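Campaigns and Candidates: handout for session 3
November 2022

Announcing a run

A candidate has usually been running for a year before saying so. The announcement tells donors it is safe to be seen giving. Watch for the stages: the book, the "listening tour", the sudden fondness for farm machinery, and the interview in which the family is still talking it over.

Our practice case is the mayoral race in Wurnar, a port town with two serious candidates and one who owns a loudhailer. The incumbent took the last election by 448 votes. Her office has called this a landslide ever since.

Old trouble, new candidate

Every contender has something in a drawer. In Wurnar it was a planning dispute in the Janum district, and the challenger had a choice of when it came out. Compare the two front pages in your reading pack. The Wivura Courier ran it in September, when voters were on holiday. The Qiu Evening Post waited until the leaflets were printed, all 800 of them, with the word "trusted" in large type.

Questions worth asking of any such story:
Who handed it over, and why that week?
Does the denial deny the thing alleged, or something nearby?
Is the witness named?

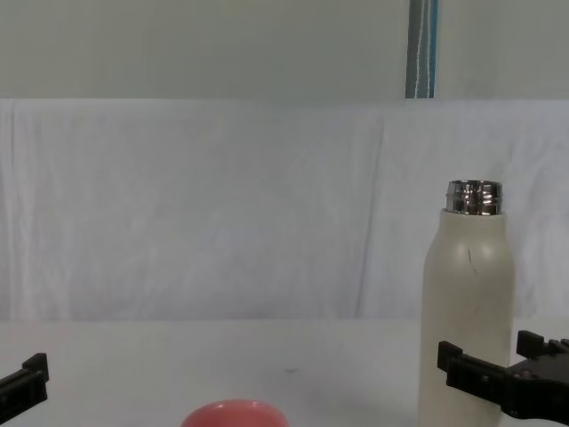
For next week

Read chapter 2 and the Courier's leader column. Write one page on whether losing a smaller race helps or harms a bid for a bigger one. Evidence, please. "Everyone likes him" was submitted last year by three people and did not do well.

Bring the page on paper. The printer on our floor is out of toner again.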